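Open afternoon at the Gedura training store, Kaltevport

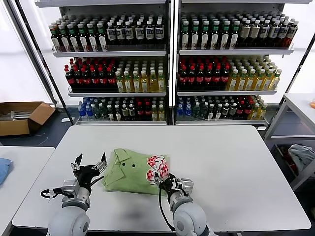

I got to the Gedura site a little after 2 in the afternoon, having taken the wrong exit off the harbor road. Visitor parking is behind the building, and you sign in at a side door. Gedura runs the place as a practice store for new retail staff, and once a year in February it opens the rooms to anyone who registers. I had visitor badge 118. The man ahead of me was from Irnier, a chain I know only from its garden centers.

Our guide was Noman Mohmand, who has taught the shelf and folding courses there for 6 years. He started with drinks. The white metal shelving is packed with bottles, cola and tea beside each other in one row, water lower down with a mix of other things. Trainees learn to keep each product in its own block so a customer can find the edge of it from a few steps away. The red caps next to the green ones make that easy to see. Mohmand said most people fill a shelf well enough on the first day and then spend a week learning to take things off it in the right order, oldest dates first.

Clothing was what I had come for. The folding is taught on a plain white table directly in front of the drinks, closer than I would have expected. The piece on it was a light green polo with a red and white checkered print on the right side, folded into a bundle that was close to square. The edges were a little rumpled. Mohmand's rule for polos is that the collar stays up and visible and the buttons sit where a customer can see them. A big print is a nuisance because the fold has to go somewhere, and he would sooner lose part of the lettering than have a crease run through the collar.

I had a try with a shirt of my own size. My first fold came out wider at the bottom than at the top. The second was better. He does not use a folding board in the first session and only hands them out later, for stacks.

There was a short talk afterward from Sandhu, the firm that writes the course booklets. The new one is 154 pages, which seems long for the subject, though a good part of it is blank forms. I took a copy. The chapter on returns is useful, and the one on window displays is thin.

Coffee was in the hallway and there were not enough chairs. Two of the rooms on the printed plan, the fitting rooms and the stockroom, were closed for painting. I would have liked to see the stockroom.

Registration is free and the visit takes almost two hours. Bus riders should get off at the ferry terminal and walk back along the fence.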